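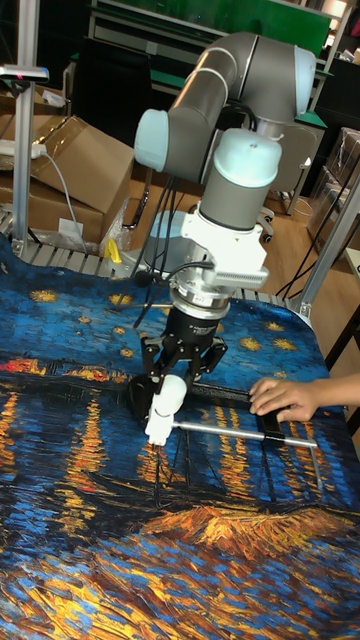
Robotic arm over a table with a printed fabric mat

Murivia – Two-Disc Collector's Edition

Nallstead Home Video presents the romantic drama Murivia in a restored transfer. Ayala returns to her family's village after ten years and must choose between an old promise and a new life.
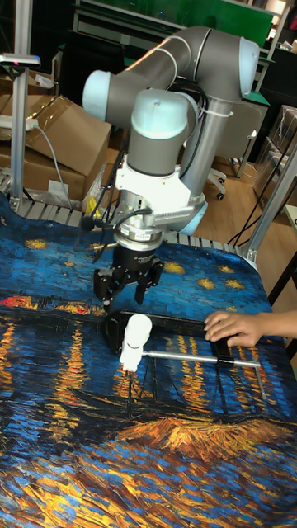

Gray arm above a night-scene cloth

Disc 1 contains the feature film. Disc 2 contains 50 minutes of deleted scenes and a 25-minute interview with the director.

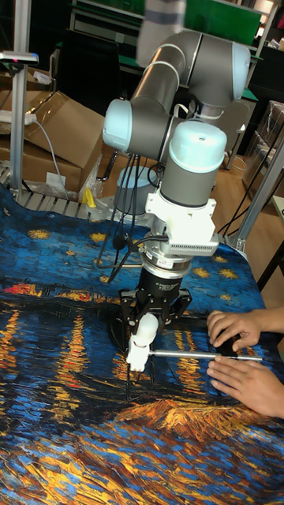

Subtitles are provided in English and Spanish. The discs are supplied in a Siltix slipcase with a printed booklet.

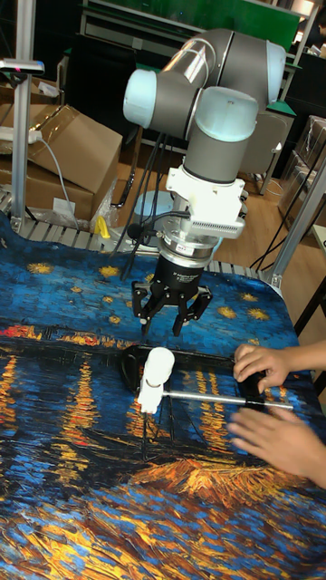

Orders received by June 30, 2012 ship at the introductory price. Libraries and schools may request a public screening license – please allow 10 business days for a reply.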